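Holtance Yule: tres semanas con un robot de dos brazos en la cocina

Julio de 2023. Por Daranee Limsakul

El Yule es un robot doméstico de dos brazos que Holtance ofrece en régimen de alquiler, con instalación y soporte incluidos. La cuota es de 581 euros al mes, con una permanencia mínima de tres meses, y el paquete de puesta en marcha se paga aparte: 2.015 euros. Lo hemos probado en la cocina de la redacción, que usamos quince personas a diario, y le hemos pedido sobre todo una cosa: ordenar bebidas en el cajón refrigerado.

La instalación la hizo Surachet Siriwan, técnico de la empresa, en una mañana. Hay que despejar el suelo, recorrer la cocina con el robot en modo guiado y etiquetar en la aplicación cada puerta y cada cajón. La aplicación se llama Drolura y es la parte más floja del conjunto. Los menús están a medio traducir, el mapa tarda en cargarse y dos veces perdimos las etiquetas después de una actualización. El soporte nos las recuperó el mismo día.

Las manos, en cambio, son buenas. Tienen varios dedos articulados y se adaptan bastante bien a envases distintos. Con las latas el Yule suele usar una sola mano. Con botellas anchas o de paredes blandas prefiere las dos, y eso alarga cada movimiento, pero en las tres semanas no se le cayó ninguna botella llena.

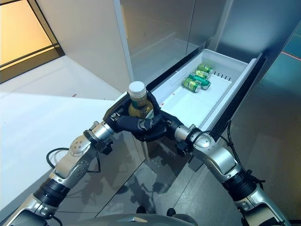
El Yule sujeta una botella de plástico con las dos manos junto al cajón abierto del frigorífico.

La velocidad es el punto que más dudas deja. Colocar una botella le lleva roughly one minute, por decirlo con el aviso sin traducir que muestra la propia aplicación, y en nuestras pruebas el dato se acerca a la realidad si el cajón ya está abierto. Si tiene que abrirlo él, bastante más. Una persona termina antes en cualquier caso, así que el interés está en dejarlo trabajando fuera de horas.

También hay que hablar de los reflejos. Las puertas de acero inoxidable le dieron problemas los primeros días: se detenía con los brazos levantados y pedía confirmación antes de seguir. Şükran Işık, del servicio de soporte, nos hizo repetir la calibración con la luz de la tarde y las paradas bajaron mucho, aunque no desaparecieron. Quien tenga una cocina con electrodomésticos mates probablemente se ahorre este paso.

Otra limitación es el orden dentro del cajón. El robot entiende «guardar» — deja el envase dentro y comprueba que no estorba al cierre —, pero no «alinear». Las latas tumbadas las deja como caen. Holtance dice que la función de colocación por filas llegará en septiembre, sin coste para quienes ya tengan contrato. No la hemos podido probar.

El ruido es aceptable. Se oyen los motores de los brazos cuando los levanta y poco más. El cable que va por fuera de cada brazo nos preocupaba por los enganches con los tiradores, pero no pasó nada. Para limpiarlo, el manual pide un paño apenas húmedo en las manos y nada de productos con alcohol.

Comparado con el Stundomitz, que probamos en invierno, el Yule agarra mejor y se configura peor. El Stundomitz tenía un solo brazo y no podía con botellas anchas, pero cualquiera lo ponía en marcha sin llamar a nadie.

A favor: el agarre a dos manos, la rapidez del soporte, el poco ruido.
En contra: la aplicación, las paradas ante superficies brillantes, el precio de entrada.

Para una vivienda particular no lo recomendamos con la cuota actual. En una oficina o un hotel pequeño con reposición diaria puede tener sentido, siempre que alguien se encargue de la aplicación. Conviene pedir la demostración en la cocina propia antes de firmar y hacerla a la hora del día en que más sol entre.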